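Cloteck adds contact-aware replanning to Marinho motion stack

Cloteck has released version 3 of Marinho, its motion planning and control package for robot arms with multi-fingered hands. The update moves grasp planning and arm planning into a single solver and lets the controller request a new path after contact has been made.

In version 2 the two stages ran in sequence. The grasp planner chose a hand pose, the arm planner found a route to it, and a failure in the second stage sent the whole request back to the start. The new solver checks reach, joint limits and finger clearance together, and drops a candidate grasp as soon as one of them fails.

Thin handles were the main test case. A wire handle returns few usable depth points, and on a basket it can rest at any angle between the two rims. Marinho now fits a hinged arc to whatever points are available and carries the uncertainty in the hinge angle through to the grasp.

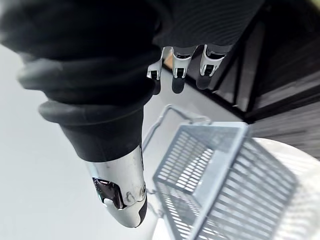
Wrist-mounted cameras get a separate calibration routine. Earlier releases assumed a fixed offset between camera and hand, which drifted on arms fitted with soft covers. The offset is now re-estimated during the approach, and frames with heavy motion blur are given less weight instead of being thrown out.

Developers at the company's Flendimville office ran 3,251 simulated pick requests against the release candidate, followed by nearly 1,000 on hardware. Cloteck has not published success rates for either set. It says the logs will be posted in June, along with the scene files needed to replay them.

The control loop itself is unchanged. Configuration files from version 2 will load, but custom cost terms have to be rewritten for the combined solver - a conversion script covers only the built-in ones.

Brirnosano, the visual debugger that ships with the package, can now show rejected grasps next to the constraint that ruled them out. The older text log is still available from the command line.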